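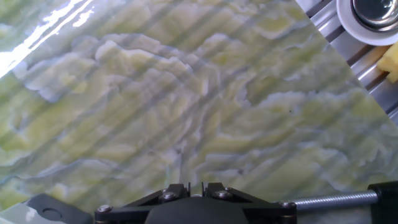 # Cleaning and Sealing Polished Stone Counters and Tabletops

Revised 2024-03-01
Sendelberg Housing Services, Building Care Office

This guide applies to residents and cleaning staff in all Sendelberg buildings with polished natural stone surfaces. It covers weekly cleaning, the water test, and the application of a sealer. It does not cover floors, outdoor steps, or shower walls. Questions about those areas should go to the front office of the building.

## Before you begin

Confirm what the surface is made of. The move-in sheet for each unit lists the counter and tabletop materials under "Kitchen and Fixed Furniture." If the sheet reads "engineered" or "laminate," do not apply sealer. Clean with dish soap and water only.

Marble and other stones that contain calcite are damaged by acid. Vinegar, lemon juice, and most bathroom descalers leave dull spots within minutes, and a sealer does not prevent them.

You will need:

- Two soft cotton or microfiber cloths, washed without fabric softener
- Mild dish soap, free of citrus
- Warm water in a clean bucket
- A water-based penetrating sealer from the front office
- Rubber gloves

## Weekly cleaning

1. Remove all items from the surface and wipe away crumbs or grit with a dry cloth. Do not drag pots, trays, or small appliances across it.
2. Mix one teaspoon of soap into a quart of warm water.
3. Wipe the surface with a cloth that has been wrung out well. Turn the cloth often.
4. Wipe again with plain water. Soap left behind dries to a film that shows as streaks under window light.
5. Dry the whole surface with the second cloth.

Spills of wine, coffee, juice, or oil should be blotted as soon as they are noticed. Wiping spreads them.

## The water test

Each stone surface should be tested once a year. In most buildings this is done in August, before new leases begin.

Place a spoonful of water on the stone in three spots, including one beside the sink or the place where food is prepared. Wait 15 minutes and wipe the water away. If the stone looks darker where the water stood, the seal has worn down. If there is no change in any of the spots, no sealer is needed that year. Record the result on the unit card with the date and your initials.

## Applying the sealer

Clean the surface as described above and leave it to dry overnight. Open a window and put on gloves.

1. Read the label. If the times on the label differ from those given in this guide, follow the label.
2. Try the sealer on a small area near the back edge and let it dry. Stop if the color changes in a way you do not want.
3. Apply a thin, even coat with a clean cloth, working in sections no wider than your reach.
4. Leave the coat for 10 minutes. Do not let it dry on the stone.
5. Buff off everything that remains on the surface.
6. Keep the surface dry and clear for 24 hours.

A haze that appears the next day is dried sealer. Dampen a cloth with a little fresh sealer, rub the area, and buff it at once.

## Damage that requires a work order

Do not attempt to repair chips, cracks, loose seams, or etched rings. Submit Form 813 to the front office and attach a note giving the unit number and the location of the damage. Genalyn Soriano schedules stone repairs for the east buildings and Thulani Ndlovu for the west buildings. Powdered polish and sanding pads may not be used by residents.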